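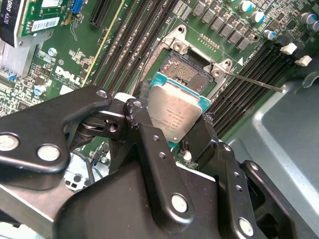
Kernden repair night hits four figures, loses a screwdriver

The Kernden community repair night has now put 1,336 computers back into service, a total announced on 20th August to polite applause and the sound of somebody dropping a screw into a power supply.

The number was read out by Naheed Pirzada, who keeps the tally in a school exercise book and does not trust spreadsheets, having repaired too many of the machines they live on. It covers everything that has left the hall under its own steam since the group began, including a beige tower that came back so often it was eventually given its own shelf.

This winter's work has been mostly old office desktops and servers, donated when local businesses clear out their storerooms. The bigger boards have kept the group busy. They have more memory slots than most households have power points, and the processor goes into a socket full of very fine gold-coloured pins, any one of which can end the evening if it gets bent.

"You lower it straight, you line up the little triangle, and you do not sneeze," said Henrique Peixoto, who runs the beginners' bench. He has bent pins on 2 boards in his time with the group and can tell you the date of each.

Newcomers start on dead boards and are allowed near a live one after a couple of sessions. Nayeli Carhuamaca, who joined in June to get her late father's computer going, said she had expected something closer to plumbing.

"It's more like putting a contact lens in somebody else's eye," she said. The computer now works. She has since discovered it contains four thousand photos of the same caravan.

Finished machines go to students and to anybody who asks nicely. The council has offered the group a bigger room from next year, with better lighting and a lock on the cupboard, and members have spent two meetings arguing over whether they want it. The present hall has a kettle. The new one has a sign about kettles.

Remo Strebel, who is in favour of the move, said the light was the whole point. "I'm 71. I'm looking for a white triangle the size of a grain of rice. Give me the lights and I'll bring a thermos."

The group is short of thermal paste, anti-static mats and small screwdrivers, in particular the one with the yellow handle, which was last seen at the July session and may be returned with no questions asked. Donated desktops can be left at the side door on repair nights. Printers will be handed straight back.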